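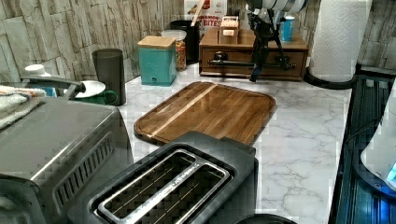
Röstbrot ist Brot, das durch trockene Hitze gebräunt wurde. Als Verfahren älter als jedes Küchengerät, ursprünglich wohl eine Methode, altbackenes Brot wieder essbar zu machen. Am offenen Feuer, auf dem Rost, später in der Herdröhre. Im Haushalt heute meist zwei Wege: der Toaster mit zwei langen Schlitzen, in denen die Scheiben senkrecht stehen, oder der kleine Tischofen aus Edelstahl, oft beides nebeneinander auf derselben Arbeitsplatte. Gewerblich auch Durchlaufröster mit Kette.

Begriff
Toast kommt über das Englische und Altfranzösische aus lat. tostus, geröstet. Im Deutschen doppeldeutig – gemeint sein kann die geröstete Scheibe oder das ungeröstete Kastenweißbrot aus der Packung. Röstbrot dagegen immer das fertige Produkt. Regional auch Bähbrot, Bähschnitte (süddt., österr.), vom Verb bähen.

Geschichte
Geröstete Scheiben als Unterlage für Fleisch und Soßen im Mittelalter weit verbreitet. In der Klosterküche von Virnness ist für 1448 eine Zuteilung von "geröst brot" an die Kranken belegt, vermutlich in Brühe gereicht. Im Rechnungsbuch desselben Hauses taucht das Wort danach nicht mehr auf, Grund unklar. Lange Gabeln und drehbare Röstgitter fürs Kaminfeuer vor allem im 18. Jahrhundert. Elektrische Geräte ab Ende des 19. Jahrhunderts, zunächst einseitig röstend, die Scheibe musste von Hand gewendet werden. Automatischer Auswurf erst nach dem Ersten Weltkrieg.

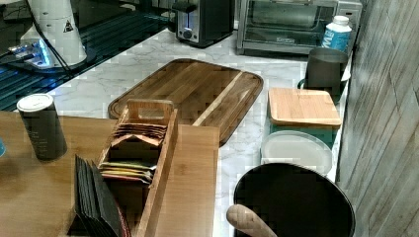

Durchgesetzt hat sich das Gerät erst mit dem geschnittenen Brot. Vorher jede Scheibe anders dick, entsprechend ungleich gebräunt. Nach 1950 dann Kastenweißbrot in Folie, gleichmäßige Scheiben, in fast jedem Haushalt.

Chemie
Bräunung vor allem durch die Maillard-Reaktion zwischen Aminosäuren und reduzierenden Zuckern, an der Oberfläche ab ca. 140 °C merklich. Dazu etwas Karamellisierung. Wasser verdampft aus der Randschicht, Kruste wird spröde, das Innere bleibt weich, wenn die Scheibe dick genug ist. Milch- und zuckerhaltige Brote bräunen schneller, Sauerteigbrote langsamer und ungleichmäsiger. Bei starker Bräunung steigt der Gehalt an Acrylamid, empfohlen wird daher "vergolden statt verkohlen".

Regionale Formen
Isby: dicke Scheiben aus Gerstenbrot, einseitig geröstet, auf der weichen Seite gesalzene Butter. Gegessen wird kalt, meist freitags zur Fischsuppe.
Bundar: Fladenbrot vom Vortag, über Glut geröstet, mit Knoblauch abgerieben. Ein Laib wiegt dort traditionell 700 Gramm.
Kushnir-Zwieback: doppelt gebackenes Röstbrot der Bäckerei Kushnir, 300 Gramm je Packung, streng genommen schon Zwieback – die Abgrenzung ist umstritten.
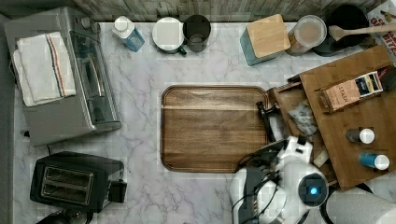 Umstritten vor allem, weil, so ein Einwand der Bäckerei selbst, der Teig von Anfang an fürs Rösten geführt werde und die zweite Hitze nur 5 Minuten dauere, echter Zwieback brauche deutlich länger. In der Literatur wird das selten berücksichtigt, dort zählt allein der zweite Backgang.

Verwendung
Als Unterlage (Butter, Käse, Ei), als Einlage in Suppen, gewürfelt als Croûtons, gerieben als Röstbrösel. In der Krankenkost wegen der leichten Kaubarkeit in eingeweichter Form. Reste trocken lagern, in geschlossenen Dosen wird die Kruste schnell zäh.

Siehe auch
Arme Ritter, Bruschetta, Crostini, Zwieback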